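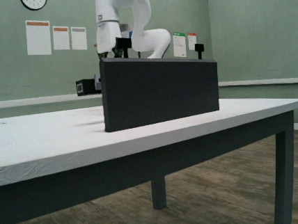 Jitbridge Starter License: Is It Worth It for the Lab?
Project report, Intro to Automation
Ingrid Nakamura
8/22/18

What I was asked to do

Try out the Jitbridge simulator on the trial license and say if the department should pay for it. Jitbridge is made by Grulemano. You get an arm, a table, a room to put them in, some sensors, and a script window. You write the script, hit run, watch what the arm does. The trial is 40 days. I started in July and used most of it.

My task was panel handling. Get the arm to reach down to a big flat panel standing on its long edge, grip it, lift, set it back. Sounds easy. It's not.

Setup

Install was fine on the lab desktop, bad on my laptop. The laptop has an older graphics card and the program closed itself 2 times before I gave up and moved to the desktop for good. The manual says nothing about graphics cards, I looked.

The room comes ready made. Green walls, a clock, papers on the wall, wood-grain floor. You can't read the papers, they are just there to look like a lab. I kept the room as is. Changing the wall color is in the menu but I didnt need it.

The panel I made myself. You pick a box, type in the sizes, pick a color. I went with dark charcoal so it would stand out on the white tabletop. That part took maybe a minute and is the best thing in the whole package.

Working with it

The script language is close to Python. If you took the intro class you can read it. Moves are by joint or by point. By point is easier to write but the arm picks its own path, and on my first tries the elbow swung wide and knocked the panel flat. Fixed by adding a waypoint above the panel and coming straight down from there.

Gripping took longest. The panel has no handle so you have to get it by the edge. Default grip force was too low, panel slid out. Raised it to 90 percent and it held. I don't know if a real gripper would like that, Jitbridge gives no warning either way.

View problem -- a big panel hides stuff. With the view in front of the table I lost the lower part of the arm behind the panel and was guessing at the grip. You can save up to 2 extra views and I used both of them, one from the side and one from the top. Should be more. The other students in my section said the same thing.

Shadows are soft and look good, but they slow down the run. Turn them off while testing.

Support

I wrote to support once about the crash. Answer came the next morning, polite, told me to update the driver. Didn't help. There is also a user forum but most of the posts are from people doing pick and place with small parts. One thread by somebody at Reston had a waypoint script I borrowed from (link in appendix).

Compared to what we have

The Abernathy package in the lab now is older and the menus are a mess, but it runs on anything, laptop too. It can't do custom objects without importing a file from somewhere else. For this task that alone would of cost me a week. Abernathy does warn you about grip force tho.

Recommendation

Yes for the lab desktops, no for student laptops. I would ask Grulemano about two things before paying: more saved views, and a written list of graphics cards it works with.

Not tested: conveyor add-on, two-arm mode, export to a real controller. The trial locks the export so I can't say how close the script is to what a real arm would take.

Appendix has my final script, the waypoint table and the forum link.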